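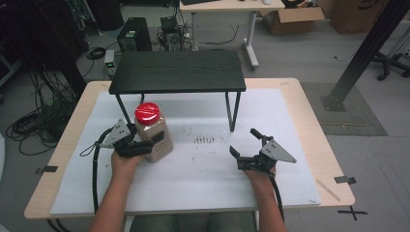 Hello everyone, can you hear me at the back? Lovely. Shoes off or on, I don't mind, and if you need to stand up and stretch halfway through then please do, I'd be a hypocrite to stop you.

So, I'm talking about breathing. I teach a slow breathwork class at Sevness, evenings mostly, and I came to it in a roundabout way. I was a runner. Not a good one! I did the Fardale hill race three times and every time I got to the top gasping like a landed fish, and my friend Morag Innes (she's here, give us a wave, Morag) said I was breathing into my collarbones. I had no idea what she meant. I do now.

(Pause. Ask them to put one hand on the chest, one on the belly. Give it a full minute, don't talk over it.)

Which hand moved more? Top hand? Yes, most of you. That's fine, no one's in trouble.

When I started at Sevness I had 18 people in a room meant for a dozen, and I talked far too much. I had counts for everything -- in for four, hold for this, out for that -- and half the room went red in the face trying to keep up with me. Hubert Bednarek, who taught me on the Tromudmont course, sat in on one of those classes and afterwards he just said, "Let them find the end of the breath." I was quite cross about it for a week. Then I dropped the holds altogether for beginners and I've not brought them back.

(Bit about Rainer goes here if we're on time. If we're past twenty to, skip to the lying down.)

Rainer is the four-week course I put together last June. Week one is lying down. Week 2 is also lying down, sorry. People do grumble! Then we sit, then we walk, and the walking is my favourite, out round the playing field and back, roughly 200 steps each way, mouth closed, no chatting. If you have to open your mouth, slow down.

A few things I get asked. Can you do it in bed? Yes, you'll probably nod off. Do you need a mat? A folded blanket will do. What if you feel dizzy? Stop, breathe however you like, and have a word with your doctor if it keeps happening.

Right, lying down. Knees bent, feet flat, blanket under the head if your chin's poking up. (Lights! Switch is by the double doors.) I'll keep quiet for most of this bit, and Morag has the sign-up sheet for afterwards.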